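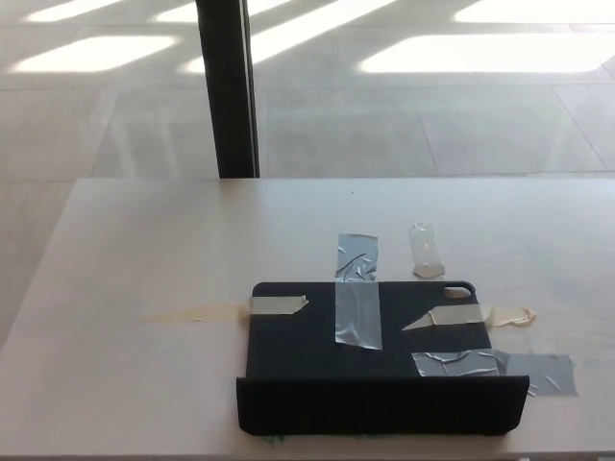 Chapter 4
Hymn Singing in the Small Congregation

Home | Contents | Previous | Next

The singing of hymns by the whole congregation is among the oldest practices of Christian worship. This chapter considers how a church of modest size, with fewer than 50 regular members, may build and keep a sound body of song. It assumes that the reader has completed Chapter 3 and can follow a melody line in the common meters.

A small congregation seldom has a trained choir. The song leader therefore carries duties that a larger church would divide: choosing the hymns, setting the pitch, and teaching new tunes. At Zundville, where Solène Moulin led the singing for over seven years, one new hymn was taught each month and repeated at the Wednesday service until it was known by heart. Older members learned it by ear — the printed page came later.

The first section treats the choice of key. Students should have the Valtonen hymnal at hand.

Comments

Jaxon Doucette: We used this chapter with our song leaders in December. The part on pitch was very useful.

R. M.: Will the exercises for Section 3 be posted?

Related chapters
Psalm Tunes and Their Meters
Leading Without an Instrument
The Bromo Collection of Evening Hymns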